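Boletín de la casa - 2023-07-05

Tazas, ganchos y un armario que por fin cierra

Pues sí, este mes toca hablar de tazas. Ya sé que os prometí la segunda parte de las cortinas, pero llevo dos semanas metida hasta los codos en el armario de la cocina y no tengo otra cosa en la cabeza, así que las cortinas tendrán que esperar (están medidas, eso sí, y la tela comprada).

Todo empezó en enero, cuando me mudé al piso de Beltbridge. La cocina es mona, con luz por la mañana y un fregadero hondo que me encanta, pero solo tiene un armario alto y le caben cuatro cosas mal contadas. Metí los platos, metí los vasos, y las tazas se quedaron apiladas unas dentro de otras en la balda de arriba. Cada vez que quería un café tenía que ponerme de puntillas y sacar la torre entera. En marzo se me rompió una de las de rayas, mi favorita, y ahí ya dije basta.

Probé primero los ganchos de debajo de la balda, los que se atornillan. Quedan bien en las fotos de las revistas, pero mi armario tiene la madera tan fina que a la segunda vuelta asomó la punta por arriba. Luego compré una rejilla de las que doblan la altura, en la tienda Loton, y la devolví al día siguiente - bailaba, y además las tazas altas no entraban. La verdad es que me sentí un poco tonta, con la cinta métrica en el cajón de al lado.

Entonces me escribió una lectora a raíz del boletín anterior y me dijo que ella tenía un árbol de tazas heredado de su abuela. ¡Un árbol de tazas! En casa de mis padres había uno, de pino barnizado, que vivía junto a la panera y que yo tenía completamente olvidado. Me puse a buscar esa misma tarde. En la web de Cleser había tantos modelos que me perdí: metálicos, de bambú, giratorios, plegables... En Bangash tenían menos, pero mejor explicados, con la altura y el ancho de la base, que es lo que yo quería saber.

Os cuento lo que he aprendido, por si estáis en las mismas. Lo primero es la base. Si es ligera, el árbol se vence en cuanto cuelgas dos tazas del mismo lado, y las de gres pesan lo suyo. Conviene ir alternando, una a la izquierda y otra a la derecha, y empezar por los brazos de abajo. También hay que fijarse en la inclinación: el brazo tiene que subir un poco, si no la taza se va resbalando con cada golpe en la encimera. Y medid el asa por dentro, por favor. Tengo unas de espresso preciosas cuya asa no pasa por ningún brazo más gordo que un lápiz.

De cuántos brazos, eso ya va con cada casa. Yo pensaba que quería 6 y me he dado cuenta de que uso siempre las mismas tazas, las demás pueden seguir en el armario tan tranquilas, ahora que hay sitio y la puerta cierra. Para limpiar la madera, trapo apenas húmedo y secar enseguida, que las marcas de agua luego no salen.

Ah, y gracias por los correos de la encuesta, han llegado 667 respuestas y las estoy leyendo poco a poco, casi siempre con el desayuno. Gana el orden de la despensa, así que id vaciando las baldas.

De los árboles de tazas, los que más me gustan son los sencillos, sin florituras ni bolitas en la punta. Con un palo de madera clara, una base negra, redonda y plana, y un par de brazos cortos a distinta altura, como el de la foto, a mí me sobra para el rincón de la cafetera, y una tacita azul claro mate al lado de esa madera me parece una combinación preciosa. 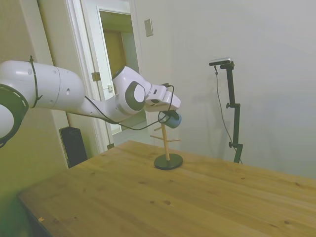
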